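Relent Site Audit
Supplied by Trellcombe

Relent is a search audit service for online shops and publishers. It examines a website page by page and reports on faults that may affect how the site is listed by search engines, including missing titles, broken internal links, slow templates and product pages that compete with one another for the same terms.

Each audit is carried out on a copy of the site's public pages. No changes are made to the live website, and customer records are not required.
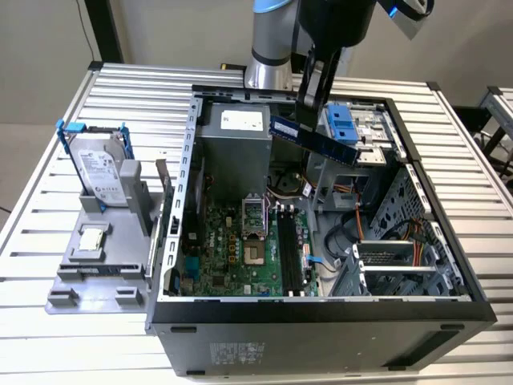

Reports are issued in 2 parts. The first lists faults by page address and severity. The second sets out recommended redirects and may be exported as a spreadsheet.

Licence terms
Single site: up to 2 user accounts
Agency: up to 13 user accounts
Product code: 1883
Reporting languages: English, Danish

Relent accepts page exports from the Abbasi and Morkholm shop systems. Exports from other systems should be supplied as a plain list of addresses.

Licences run for twelve months from the date of activation. Orders placed under the previous price list will be honoured until the end of March.

Page last reviewed: December 1, 2024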